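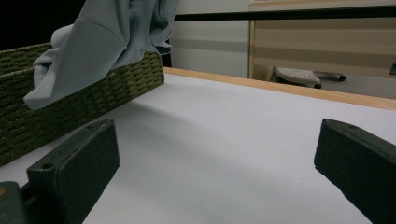
Fig. 2. Gripper open over the table, with the cloth basket at left.

Section 2: Planning your purchase

I'm Anitha Rodrigues, and I wrote this part of the Stiselix guide after doing the shopping for our own setup (and redoing some of it!). Please read it before you order anything. If you already own the arm, skip to step 4.

1. Pick the job first. Mine was cloth handling at a table, so I went looking for fingers that open wide and don't mind a saggy target. If you'll be lifting hard parts, the Gadilton fingers are a better buy and you can ignore my notes on fabric.

2. Write down your whole budget, then take out $1,000 for the stuff that isn't the robot. I mean the table, cables, spare fingers, shipping, all of it. My full bill came to $3,688, and $397 of that was the Seol mounting kit I'd left off my first list completely.

3. Measure your table before you choose a mount. Leave 20 inches clear in front of the basket so the gripper has space to come in at an angle.

Note: A plain white top works nicely with dark fingers, and I'd spend money there before I'd spend it on lamps.

4. Get your practice items now. A woven basket and a light, soft cloth will do, and they're cheap enough that you can buy doubles without feeling bad about it.

5. Order one spare pair of fingers with the arm. Aritz ships them in the same box if you ask at checkout, but orders placed after noon on Monday go out with the next batch.

CAUTION: Don't buy the power supply separately to save a few bucks. Check the label on the arm's base and match it exactly, or call before you plug anything in.

Once everything is on order, go on to Section 3 and start clearing your table.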